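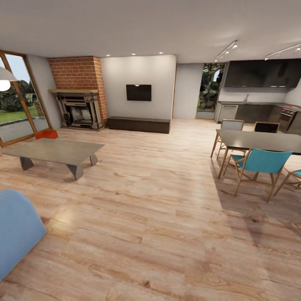
Page 2

Humming on the Exhale: A Small Study of Breathing Practice Among Students
Project report, Wernley College, Health and Movement course

1. Background

In our second term we learned several ways of slow breathing, and one of them was humming while the air goes out. Many people in the class liked it, but some felt shy to make a sound near others. I wanted to know if the humming itself changes the speed of breathing, or if the same result comes when a person only breathes out slowly and stays silent.

The exercise is simple. One breathes in through the nose, keeps the mouth closed, and makes a low, even hum until the air is finished. There is no correct note. In the Trokach booklet, which we used in class, the teacher asks for the lowest note which is still comfortable, and I kept this rule in my project.

2. Method

The participants were students from my own course and from the evening group at the Ashour building. Each person practiced in the morning and again before sleep, and they did this in June, after the exams had finished. In the first half of the month they breathed silently. In the second half they hummed. The length of each practice was the same in both halves, and the number of practices was also the same.

To count the breaths I gave each person a Bavik hand counter, the kind with a button for the thumb. They pressed it one time at the end of each exhale and wrote the total in a notebook. After the practice they also wrote one or two sentences about how they felt. I did not measure heart rate. We had no equipment for it, and I did not want to make the practice feel like a medical test. 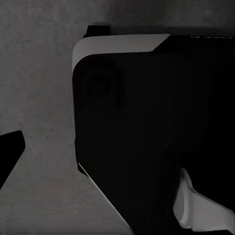
Anas Tawfik asked, after reading my first draft, whether pressing a counter does not disturb the calm feeling, and whether a person who knows she is being counted will breathe more slowly on purpose. He suggested that the participants could record the sound and count later. For humming this would work well, but a silent breath is hard to hear on a phone, so I would have two different ways of counting. I kept the counter for both halves and I mention his question again in section 4.

3. Results

All notebooks together gave 2,508 breaths in the silent half and 2,228 breaths in the humming half. As the total practice time was equal, this means that the participants breathed more slowly when they hummed. The difference was clearer in the evening than in the morning. Two participants went the other way and breathed faster with the hum. Both of them wrote that they ran out of air and had to take a quick breath to recover.

The written comments were more mixed than the numbers. Several people described a pleasant vibration in the nose and the upper lip. One wrote that her roommate laughed, and after this she practiced in the stairwell. Another person preferred the silent breathing very much — she called the hum "work" — although her own count was lower with it. 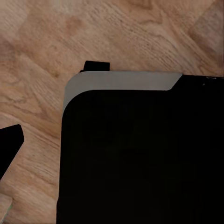

Figure 3. Wooden surface and black object, computer rendering.

4. Discussion

The order of the two halves is the weakest point of my plan. Everybody started with silence, so by the time of humming they already had practice, and maybe they would be slower in any case. A better plan is to let one part of the group begin with the hum. The question about the counter also stays open. It was present in both halves, so I think it does not explain the difference, but it can make both totals lower than in normal life.

I also did not control how loud the people hummed. In the dormitory the walls are thin, and a quiet hum uses less air than a strong one. If I repeat the project, I will ask everyone to practice in the same room at 7 p.m., even if it will be less comfortable for them.

5. What I would change

Shorter notebook pages, because many were left half empty. One practice lesson before the counting begins, especially for those who push the air out too long. And a third part with a spoken vowel — for example a long "oh" — to compare with the closed mouth.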